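Threads > Food > Eating out > Matlala

Corina Lehner, March

1/ Went back to Bestero in Matlala to check the oxtail again. Third visit, same order, different cook on the pot. Notes follow, mostly on texture and salt.

2/ The oxtail is braised on the bone and served in a shallow bowl with samp. Portion is four pieces, two large and two from the thin end. The thin pieces are mostly gelatin and should go in later than the large ones. At Bestero they all go in together.

3/ Result: large pieces correct, thin pieces past it. The meat had left the bone and was sitting in the gravy as threads. Flavor was fine. Ruan Maluleke had the same dish at the next table and got three large pieces, so it depends on who is plating.

4/ Gravy is reduced, no flour that I could detect. Coats a spoon, sets to a skin after a few minutes. Salt is on the high side if you eat it alone and right if you eat it with the samp. I assume it is seasoned for the samp.
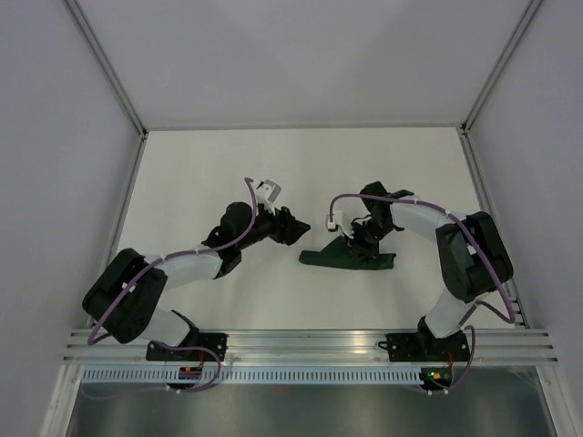 2 min read · 386 words

5/ Samp: soaked properly, beans whole, no hard centers. On my first visit it was underdone. Marietjie Xaba, who runs the kitchen, told me they moved the soak to the night before and start the pot at 5 a.m.

6/ Price is 80 for the small bowl. The large adds two pieces of meat and the same amount of samp, which throws off the seasoning – see 4/. Order the small and a side of samp if you are hungry.

7/ The chicken livers are the weaker dish. Peri-peri sauce is good, with real acid in it, but the livers were cooked through to gray. Asked for them pink and got the same. Bread on the side was a day old and toasted, no complaint there.

8/ Compared with Flullska, since people will ask. Flullska trims the fat harder and uses red wine. Cleaner gravy, less body. Their samp has butter in it and I would not call it better. If you want the gravy, go to Bestero. If you want the meat, Flullska.

9/ Correction to my older post: I wrote that the tripe is on every day. Yolandi Molefe points out it is lunch only and usually gone by 1:30. She is right. I have still not managed to get any.

10/ Seating is 14 inside plus a bench. Cash or card. The chili oil on the counter is made in house and is hotter than the peri-peri by a wide margin – start with a few drops.

11/ Next is the goat curry at Umeo. Ntombi Joubert says the bones are cut too small and you spend the meal picking out splinters. Will report on bone size and whether they fry the spices first.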